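Toy library on Maltar Street gets to stay put, for now

Dec 2, 2018

The Maltar Street toy library is staying where it is. At least for another 2 years.

The county signed off on a new lease late last week, ending a fight that has dragged on since October, when families got a letter saying the ground floor of the old Gatti building would go back on the rental market. The letter gave them 9 weeks to clear out. No other site was offered.

Under the new deal the library keeps both rooms plus the storage closet under the stairs. Rent goes up, but not as much as feared. The county won't give the exact figure until the minutes are posted. Heat is included. Parking is not, and the lot behind the building is now permit only before 5 p.m., so plan on the street.

For anyone who hasn't been: it works like a regular library, only with toys. Puzzles, train track, dress-up, ride-ons, play food, a couple of dollhouses that are always out. Borrow for three weeks, bring it back clean, borrow something else. Almost 550 families hold cards, according to the library's own count, and the waiting list for the big items (the water table, the wooden kitchen) runs well into spring. 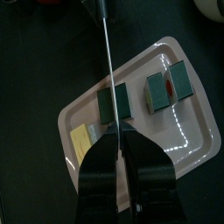
Hamau, a parent's group on the east side, wrote in to say the lease is good news but the hours are still the problem. Closed by four most afternoons, the group said, and that shuts out anyone who works a normal shift. They want one late evening and would settle for every other week.

The library says it's looking at it. An evening would mean paying a second person at the desk, and there's no money in this year's budget for that. A decision could come after the holidays.

The lease was the big item but not the only one. Also changing:

Late fees are gone. They brought in very little and scared people off, staff said. Lost pieces still get charged, but only if the set can't be used without them. One missing block, fine. Missing battery cover, you pay.

Cards now good at the Jollusetti branch too. That one is tiny, mostly baby toys and board books, but you can drop off returns there and they'll be driven over twice a week. Don't leave anything outside the door. It rained on a whole bag of costumes last month and they had to be thrown out.

Donations are paused. The closet is full. Staff will start taking things again when the shelving is sorted out, and even then no stuffed animals and nothing with a cord. Please stop leaving boxes on the steps.

The pretend food section is being redone as well. It's the most borrowed category after trains and the one with the most missing parts, so sets are going out in smaller bags with a contents card inside. Grocery basket, breakfast, pizza, birthday cake, sushi. Check the card before you leave, check it agian before you bring it back.
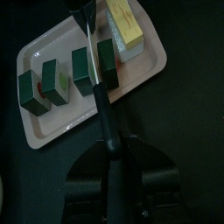
Smaller bags also mean more of them to go around. The old setup had everything in big tubs, one tub per family, and when a tub was out it was out. Under the new system there's a limit of 9 items per card, with a bag counting as one item. Anyone with an old tub at home should return it by the end of the month, complete or not.

Reaction at the county meeting was mostly relief. A few people asked why it took so long and why the first letter went out at all. The answer, more or less, was that two departments hadn't talked to eachother. The building's other tenant, a shoe repair shop, had its own lease renewed in the same vote with no discussion.

What happens when this lease runs out is anybody's guess. The county said it wants to keep the library downtown "in some form" and would not go further than that. Card holders have asked for a spot on the agenda before the next renewal comes up, not after.

Library is closed Dec. 24 through New Year's Day. Nothing will be due that week. Renewals can be done by phone or at the desk, still not online.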